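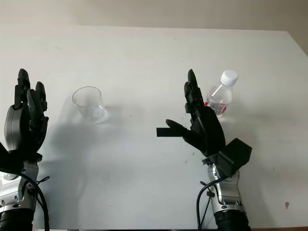
Section 4: Setting Up the Refreshment Station for Shared Work

This section covers the first shift with your Zustiver two-arm unit at a staffed station. By now the arms should be bolted down and powered, and the hand check from Section 3 should be done. What comes next is the part most crews look forward to: handing over the bottle-and-cup routine and getting those minutes back for the people at the counter.

At our Navaratnam site, the station crew used to stop whatever they were doing every time a visitor tray had to go out. Now they set out the bottles and cups, press Start and get on with greeting people, checking badges and answering questions. It's a real change in how a morning feels, and it deserves a careful set-up!

4.1 Before you start

You need the station tablet, a clean dry cloth, one cup and one capped bottle. Two people should be present the first time. One runs the tablet and the other stays within reach of the stop button.

1. Wipe the tabletop and let it dry. Crumbs and grit won't stop the unit, but spilled water will make a cup slide.
2. Check that the cable on each forearm hangs free and is held in its clip near the wrist.
3. Set the arms to Rest from the tablet. Both hands should come up with the fingers pointing upward.
4. Place the cup on the left side of the table, within reach of the left hand.
5. Place the bottle on the right side, upright, with the cap on.

Note: The pick-up routine is taught with the cap closed. Opening and pouring stay with a person until you have finished Section 5.

4.2 Teaching the first pick-up

1. On the tablet, open Tasks and choose 702, Lift and Hold.
2. Tap Right Arm, then Teach.
3. Follow the prompts to mark the bottle position on the tablet. Go slowly. The unit records where you tell it the bottle is, so a sloppy mark gives a sloppy grip.
4. Step back behind the floor line and tap Run Slow.
5. Watch the whole movement. The hand should close around the middle of the bottle and lift it straight up.
6. If the bottle tilts, tap Stop, put it back and repeat from step 3.
7. When you are happy with seven slow runs in a row, tap Save.

Caution: Never reach between the arms while the tablet shows Running. To move a cup that is out of place, tap Stop first and wait for the Rest message.

Caution: Thin plastic cups crush easily. Leave the left hand's grip setting on Light until you have tried it with the cups you use every day.

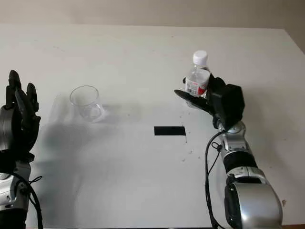

Can I change to a different bottle after the task is saved?
Any bottle of a different height or width needs its own saved task. Repeat 4.2 with the new bottle and give the task a name your coworkers will recognize.

4.3 Deciding who does what

Please don't skip this part — it matters as much as the grip settings. Sit down with everyone who works the station and write out the new split of jobs. Keep it to one page and post it where the old task sheet used to hang.

Each shift needs a station lead. The lead starts and stops the unit, restocks the bottles and writes down any drops in the log. The lead does not have to be a technical person. Dilruba Paul ran the front counter for years before she became our first lead at Navaratnam, and her notes on cup placement are now the standard set that ships with Stallska tablets. She spotted things the installers had walked right past, like how far a left-handed coworker naturally sets a cup from the edge.

Expect the first couple of weeks to be slower than working by hand. People will stop to watch (let them, it's fun to watch!) and the log will fill up quickly. Read the entries together at shift change and adjust one setting at a time.

4.4 End of shift

1. Tap Rest and wait until both arms are still.
2. Remove the bottle and the cup.
3. Wipe the hands with the dry cloth. Do not spray cleaner on the finger joints.
4. Copy the day's log to the Lellano folder on the tablet. The folder holds 1024 entries, and the oldest are overwritten after that.
5. Lock the tablet and sign the sheet.

Note: If the next shift uses a different cup, leave a sample at the station with a written note.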